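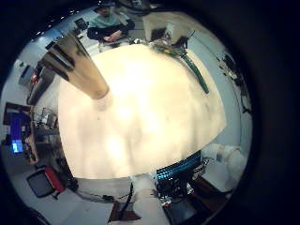 ## Thread: the loft stairs (long one, sorry, put the kettle on)

**1/** Right, I promised a few of you an update on the loft, and it's 3rd April and I can finally walk up to it without a ladder. So this is the stairs thread. The dormer thread is further down my page if you want the misery in order.

**2/** Quick recap for new people. It's a 1930s semi and the loft had been boarded by some previous owner with whatever they had in the garage. We wanted a proper bedroom up there with a window you can stand at. The builder is Grasow, a small firm from two villages over, and the drawings are by Jytte Bergmann, who also did my sister's kitchen.

**3/** The stairs were always going to be the hard bit. Our landing is tiny. Jytte drew it three ways and every single one ate something I liked. Version one took the airing cupboard. Version two took a slice of the back bedroom. Version three had you ducking at the top like you were boarding a small aeroplane.

**4/** We went with the slice of bedroom. I sulked for a week and then measured the bed and it still fits, so fine.

**5/** Width! I got very stuck on width. The new flight is 755 mm between the strings, and when I saw that written down I thought it sounded like a cupboard. Please go and measure your own stairs before you panic like I did. Ours downstairs are barely wider and I've carried a sofa up those.

**6/** Headroom is the other one. Building control wanted to see it on the drawings before anybody cut a hole in the ceiling, and I'm so glad they did, as the first sketch had the top step right under a purlin. Moving the whole flight along a bit sorted it. On paper that was an afternoon's work. With the joists already cut it would have been a nightmare.

**7/** Someone asked who made them. Sakitz, a joinery workshop - they do the lot off site and bring it in pieces. Bent Hjaltested came out to measure, and then came out again to measure again after the plasterboard went up. I thought that was overkill until he showed me how far out of square our landing is. It is really, really out of square.

**8/** Cost, because you always ask and I always like it when people just say. The stairs were £2,543 delivered, softwood with oak on the handrail only. Fitting was in the main Grasow price so I can't split that out for you. All oak was a silly amount more and we're putting carpet on the treads anyway.

**9/** We got one other quote, from Garov, and it was cheaper but didn't include the handrail, the spindles or the newel posts. Read the small print on stair quotes. I had to ask twice what was in it and the answer was basically "the steps".

**10/** Order was placed in January and I thought that was miles too early. It wasn't. By the time the drawings had been signed off and the second measure was done we had maybe a week of slack left, and the plasterer used that up on his own.

**11/** Fitting day! Two blokes, a lot of swearing, very good biscuits (mine). The bottom section went in before lunch. The top section wouldn't go round the corner of the landing and they had to take the bathroom door off, then the door frame trim, then me, as I was standing in the way.

**12/** It went in. There's a scrape on the landing wall which Grasow have said they'll make good, and I've put a bit of masking tape next to it so it doesn't get forgotten.

**13/** Fire doors. I hadn't budgeted properly for these and I'm cross with myself. A loft room usually means a protected route down to the front door, so for us that was FD30s on the bedrooms and the living room. 30 minutes' worth of door is HEAVY. Get new hinges. Don't let anyone reuse the old ones.

**14/** And I loved our old panelled doors, so there was a small funeral. Two of them are in the shed waiting for me to have an idea. Headboard? Tell me if you've done it.

**15/** Roof window question from a reply yesterday: they're Sveinbjörnsson ones, centre pivot, white inside. The blind was extra. I'd get the blind. It gets light up there at a ridiculous hour and I've only had a camp bed in there for a nap.

**16/** Things I'd do differently: get the electrician up there before the stairs are boxed in underneath. We now want a light in the cupboard below and the cable is going to have to take a very daft route. I did think of it at the time. I didn't say it out loud.

**17/** Still to do: carpet, spindles sanding (me, evenings, radio on), skirting, that scrape, the final inspection, and paint. I've got four tester pots on the wall and they all look like porridge.

**18/** Someone wanted the going and the rise as well - I'll dig out Jytte's drawing tonight and put the numbers in a reply, I don't want to get them wrong from memory.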